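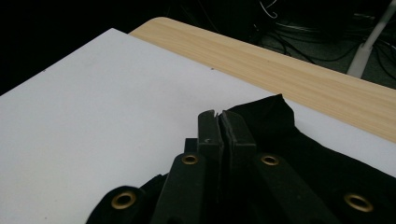
Black sample on the white board, brass grommets showing.

Friday, February 28, 2025

Purndale sample, black, with grommets. Magnus wants a yes or no by the end of the day and I don't have one.

The sheet from Ballora says the grommets are good for 200 washes. It doesn't say at what temperature, in what machine, or who ran the test. Keir called them and got the sheet read back to him. I'm treating that number as a wish until we have our own.

The brass looks fine, but brass always looks fine on day one. What I care about is the cloth gripping the rim. They put the grommets through reinforced strips, which is the right idea. The strip only helps if the hole was punched undersize and the washer went on square, though, and the outside won't tell me that. I want to cut one out and look at the back. Mhairi says wait until the second sample turns up so we still have a whole one. Fair enough, but it was due last week.

Weight came out at 640 g on the bench scale, three readings, all the same. Sheet gives no weight at all.

Folding. The instructions call for a flat fold in six steps with the grommets stacked. I don't buy it. The cloth is soft and a bit fuzzy, it clings to itself, and the hardware goes wherever it likes. Chia-jung thinks a loose roll would pack just as well and keep the brass from rubbing. Maybe. A roll puts the bulk in one place, and we haven't tried it in the Halliday cartons, which are shallow.
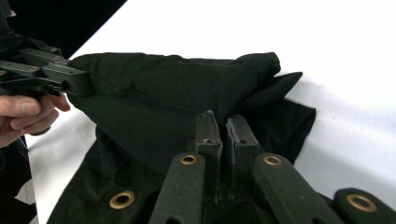

Does the sample need to be pressed before it is measured?
Lay it flat overnight and measure it in the morning. An iron can flatten the nap and stretch the edges, and then the numbers are for a piece nobody will ever receive.

Tímea asked about lint. Black on a white board is a hard test for fuzz, and I'd rather find out now than from a customer. Plan: wipe the board, lay the sample down, lift it, go over the board with tape, stick the tape in this book. Repeat after the first wash. If the second tape is worse than the first I'm going to want a different cloth, whatever the price on this one is.

Also not convinced by the thread. Seams look even, but even stitching with weak thread is still weak. Pull test first, opinions later, mine included.

Still open:
second sample, Keir to chase
pull test on one reinforced strip, me
wash temperature in writing from Ballora, Keir again, sorry
carton trial, flat fold and roll, Chia-jung

Told Magnus "not yet." He wrote down "probably yes." I've asked him to change it.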